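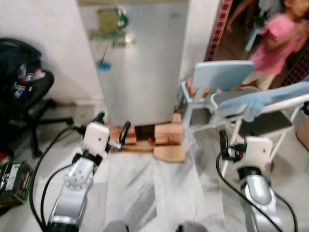

小镇旧家电回收点延长开放时间,夏季前接收小冰箱

尼耶米宁(Nieminen)镇的旧家电回收点从五月开始延长开放时间,傍晚也可以送东西来。管理回收点的公司Nitenen对本报表示,这个改变首先是为了冰箱,特别是学生宿舍和小公寓里用的小型冰箱。每年春天学期结束以后,很多这样的冰箱被放在楼道、自行车棚或者垃圾房旁边,没有人登记,也没有人来取。

按照新的安排,居民可以在晚上八点以前把冰箱、冰柜和除湿机送到回收点的后门。以前后门下午四点就关,下班的人来不及。送小家电的人仍然走前门,前门的时间没有变。一个家庭一次最多可以送2台制冷设备,不收费用。商店和饭店的设备不在这个范围里,需要先打电话约时间,并且要付运输费。

回收点的负责人塞雅·卡利奥(Seija Kallio)说,居民最常问的问题是为什么冰箱不能和洗衣机放在一起。她解释说,冰箱的管子里有制冷剂,旧型号的保温层里也可能有对大气有害的气体。如果管子在搬运的时候被折断,气体就跑出来了,以后再怎么处理都太晚。所以冰箱要单独存放,要站着放,不可以一台压一台。

“我们看到有的人很热心,在家里已经把后面的铜管剪下来,以为这样是帮我们的忙,”卡利奥说,“请不要这样做。请把它完整地带来,门上的磁铁贴也可以留着,我们会拿掉。”

她还请居民在送来以前做几件简单的事情。冰箱应该提前一天断电,让冰化掉,把水擦干,里面的食物要拿走。玻璃隔板可以留在里面,但是最好用胶带固定。门也要用胶带贴住,防止在车上打开。如果冰箱在车里是躺着运来的,请告诉工作人员,他们会在单子上写一个记号。

还能用的冰箱有另外一条路。镇上的二手店Didard从去年秋天开始接收使用时间不太长的小冰箱,检查以后低价出售。店里的修理师傅拉米尔·卡布雷拉(Ramil Cabrera)介绍,他先看门封条,再看插头和电线,然后让冰箱空着开一夜,早上量里面的温度。温度合格的,擦干净以后放到店里;不合格的,由店里的车送到回收点。

卡布雷拉说,小冰箱的毛病多数不严重。门封条变硬是最普通的,用温水和一点肥皂洗过,有时候就能恢复。温控器坏了也可以换,但是零件要能买到。压缩机坏了他就不修,费用比买一台二手的还高。他也不接收外壳生锈很深的冰箱,还有里面有霉味的,因为霉味很难去掉,顾客买回去会不高兴。

大学生咸俊英(Joon-young Ham)上个月在这家店买了一台。他住的宿舍是公共厨房,一层楼的人用同一个大冰箱,他的牛奶常常找不到。他说买的时候有一点担心声音,晚上要睡觉,但是店里让他站在旁边听了很长时间,他觉得可以接受。明年夏天他毕业回国,打算把冰箱再送回这家店。

不是所有的人都对新安排满意。住在回收点对面的兹比格涅夫·杰林斯基(Zbigniew Zieliński)给镇政府写了信,他认为晚上开放会带来更多的车,而那条路很窄,路边还停着车,转弯不方便。他在信里建议,晚上的车应该从工业区那边进来,不要经过住宅。他对本报说,他不反对回收,他自己也送过一台旧冰柜,只是希望晚上能开着窗户休息。

镇政府负责环境事务的阿托斯·萨沃莱宁(Aatos Savolainen)回答说,这封信已经收到,工业区一侧的大门属于物流公司Rostton,能不能借用要和对方商量。在有结果以前,回收点会在路口放一个牌子,请司机慢行,等候的时候关掉发动机。萨沃莱宁还说,今年夏天是试行,秋天镇政府会看登记的数量和居民的意见,再决定冬天是否继续。他提醒说,冬天天黑得早,后门的照明现在不够,如果继续,需要先装灯。

镇政府同时准备了一笔小的补助,给没有汽车的老年人和行动不方便的居民。他们可以申请上门取冰箱,每户补助最高可达2000克朗,包括从楼上搬下来的费用。申请表在图书馆和镇政府一楼可以拿到,也可以请家人代填。表上要写楼层、有没有电梯、冰箱的大概高度。取冰箱的车每个月走两次,具体哪一天由司机提前打电话通知。

卡利奥最后提醒,把冰箱放在回收点关着的大门外面是不允许的,晚上也一样。去年夏天这样的情况发生过4次,其中有一台在雨里放了整个周末,存放和清理都很麻烦。不清楚自己的设备属于哪一类的居民,可以在开放时间给回收点打电话,说出型号就可以,型号一般写在冰箱里面侧壁的标签上。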